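Home | Projects | Reports | Contact

Gratach Bench Automation, Progress Report 3
Aug 26, 2021
Posted by the Cinov project office

Summary for Breathnach

The last report promised you a quiet summer. In June the left arm began letting go of things. It did so politely, with no alarm and no fault code, and the log recorded each dropped part as a successful placement. On paper it was our best month so far.

What went wrong

We reran the full small-parts set once the complaints from downstream got loud enough. Of 1,063 picks, 50 ended with the part released early, nearly all of them on the way across the table. The gripper was reading its own closing force as contact, so it reported a firm hold on very little and relaxed when the arm slowed down. The Brornotar control software believed every word of it.

There was also a safety matter. On one run the right arm started out of its parked position while the left was still over the table. The stop worked and nothing was hit. The interlock that should have refused the move had been switched off during setup in the spring, by us, and stayed off. We have written that up separately and it makes poor reading.

Current work is back on cubes and small plastic pieces, with the left arm doing the picking and the right one folded back on its side of the table.

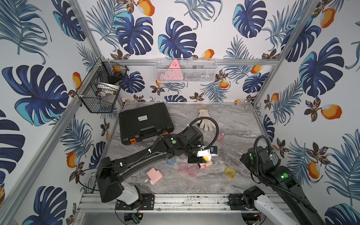
Status of fixes

Force threshold: changed, and tested over 549 picks with no early releases. We would like a longer run before we brag.

Interlock: on again, and the setting now needs a password. The password is not on a sticky note. We checked.

Logging: a placement will count only when a second check agrees. This part is late and will slip into the next period.

Budget and request

Spending is within plan, apart from replacement finger pads. We ask Breathnach to move the two-arm handover milestone to the next report. Running it now would mostly measure our optimism.

Contact the Cinov project office | © 2021 Cinov | Back to top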